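Drotine

Drotine is a software framework for the control of two-handed robots working at a table. It joins perception, grasp selection, motion planning and hand control in one program, and it is used mainly for tasks in which household objects are picked up, moved and put down. The framework was first written at the Flindale laboratory under Rory MacLeish and is now maintained jointly by Flindale and the software firm Trusix. The current major release is version 6.

Overview

Drotine treats a task as a chain of short actions, each with a starting condition and an ending condition. A typical chain for placing an object on a plate contains an approach, a closing of the fingers, a lift, a transfer and a release. The conditions are checked against the robot's cameras and joint readings. If an ending condition is not met, the planner may repeat the action, choose another grasp or hand the object over to the other arm.

The two arms are planned together. Earlier systems at Flindale planned the right arm first and then fitted the left arm around it, a method that often left one hand waiting. In Drotine both arms share a single timeline, and an idle hand is given a holding position that keeps it out of the path of the working one. 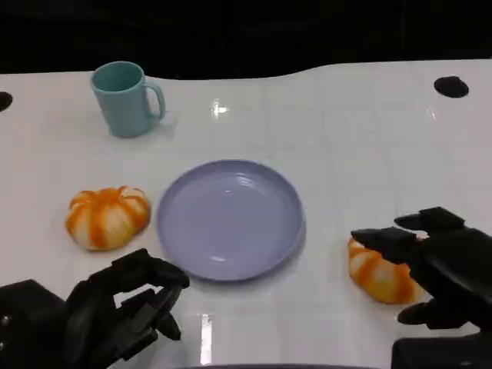 Black multi-fingered hands over a white table with a lavender plate. The right hand is at an orange-and-white striped object; the left hand is empty.

Perception

The perception module keeps a list of objects, each with an outline, an estimated position and a confidence value. Objects are not matched to detailed stored models. They are grouped into broad shape classes such as flat dishes, cups with handles and rounded items, and each class has its own set of allowed grasps. A cup may be taken by its handle or its body, while a plate is normally treated as a target and left where it is.

Shiny surfaces are a known source of error. Reflections from overhead lights can be read as small bright objects, and a glossy table may return false depth values. Drotine compares views from more than one camera before adding an item to the list. A bright spot that shifts across the table when the viewpoint changes is marked as glare and dropped. Openings in the tabletop are handled by a fixed mask, which also prevents the planner from choosing them as places to set things down.

When a hand covers part of an object, the last good outline is kept and its confidence is lowered over time. The object is removed only after a clear view shows that its place is empty.

Wrist views

Camera images taken at the wrist are used for the last part of an approach, where the fingers and the target are close together. These images are partly filled by the gripper itself. The software draws the expected position of each finger from the joint readings and removes that area before looking for edges. What remains may be only a section of a rim or the side of an object, and the fitting step is designed to work with such fragments. Anything beyond the edge of the table is ignored – a rule added after cluttered backgrounds caused repeated false detections in the first release.

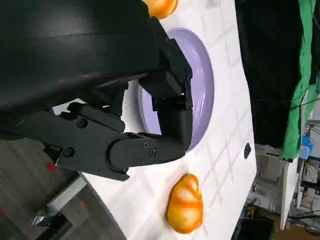
Wrist view with the jointed fingers of the gripper partly hiding a lavender plate. Orange items with rounded shapes lie on the gridded tabletop.

Planning and control

Motion planning in Drotine is carried out in 2 stages. The first finds a coarse path for both arms using simplified shapes. The second smooths this path and checks it against full models of the hands, including the outer joints of the fingers, which tend to strike the table during low grasps.

The control loop runs at 100 updates per second. Finger commands are sent as target positions with a force limit, so that a finger stops when it meets resistance and the others continue to close. The limits are stored with the shape class and can be changed by the operator between runs.

Tooling

A replay tool, known as Londoño, is supplied with the framework. It lines up camera images, joint readings and planner decisions on a common clock and allows a run to be stepped through forward or backward. Users can attach notes to any moment and export a section as a test case. The public test set contains 281 such cases, most of them dealing with hidden objects or failed grasps.

Limitations

Drotine assumes a flat, level work surface whose height is known in advance. Soft items are supported only in part, as the outline tracker expects shapes to stay nearly the same while they are held. Liquids and transparent containers are not supported. Changes to the hand model require a new calibration of the finger mask.

This article was last reviewed on September 29, 2026.

See also: Grasp planning; Hand-eye calibration; Motion planning; Visual servoing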